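Handset handling: teleoperated demonstrations, progress to December

The handset task has now passed its second block of recording. Padmavathi Iyer and Patricio Troncoso shared the operating, using the hand-held leader arms and the Fluta recording software. The set stands at 901 accepted demonstrations out of 2,264 attempted. The acceptance rate is low by the standard of our earlier tasks, and most of this item deals with the reasons.

The task is defined as follows. Used phones in protective cases lie on the table or in a tub. The operator picks one up, moves it and sets it down screen up in line with its neighbours. Each episode covers a single phone. Recording starts with the fingers open and stops when they have cleared the case. The wrist camera, the joint positions and the finger opening are all logged, and anything the operator sees by leaning over to look at the table directly is not. For that reason operators now work from the wrist view only. Troncoso's acceptance figures dropped for a day when this rule came in and then recovered.

Grasp approach is the part of the motion that varies most between operators. Iyer brings the fingers down either side of the case, slightly below the middle of the phone, and closes evenly. Troncoso used to come in closer to the top edge, which gives a better view of the far end of the case but lets the phone swing on lifting. Both now use the lower grasp. Phones with chipped or splintered glass are kept in the set, and the fingers should bear on the case and stay off the screen. 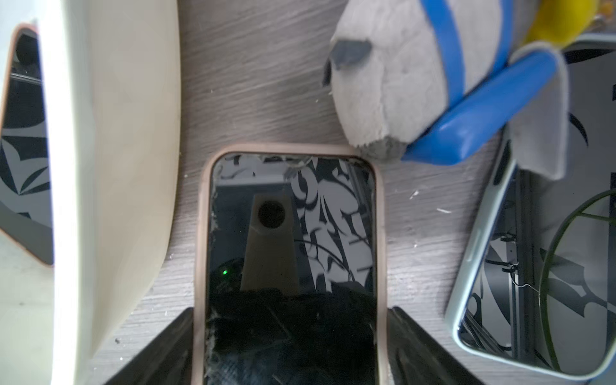
Fingers open either side of a damaged phone in a pale pink case.

Reflections remain a problem. A dark screen facing up behaves as a mirror, and the patterned backdrop shows in it clearly. A policy trained on the first block alone tended to follow pattern edges in the glass when it should have followed the edge of the case. Recording with phones at more varied angles has reduced this. We have not changed the backdrop, as the later trials will need to cope with worse.

The rejected episodes fall mainly into three groups. The largest is hesitation, where the operator stops above the phone to judge depth and the pause goes into the data as though it were part of the task. The next is regrasping: a first close that slips, followed by a second that holds. A small number of these are kept on purpose and labelled as recoveries. The last is contact with a neighbouring phone during placing, which becomes more likely as a row fills up.

Picks from the tub are slower. A phone leaning on the inner wall offers only part of its case to the fingers, and the arm has to tilt over the rim to reach it.

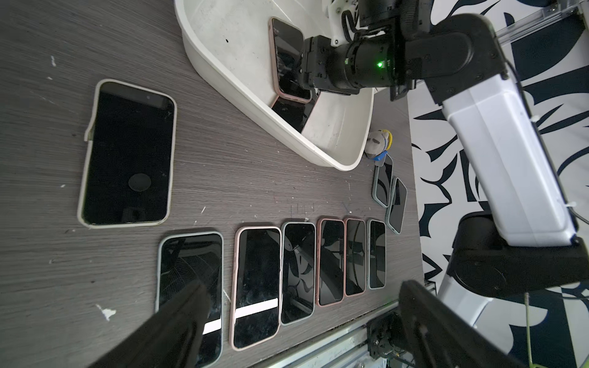 Can an operator correct a poor grasp partway through a demonstration?
Small corrections to finger position before closing are fine and should be left in. Once the fingers have closed and slipped, finish the episode and mark it as a recovery in Fluta, or discard it.

Operators are limited to 2 hours a session, as the rejection rate climbs noticeably after that. The Rai arm is to be recalibrated on Monday before recording resumes. Tub picks will make up most of the next block, and 6 further operators will be trained on the leader arms. Anyone wishing to be one of them should speak to Iyer.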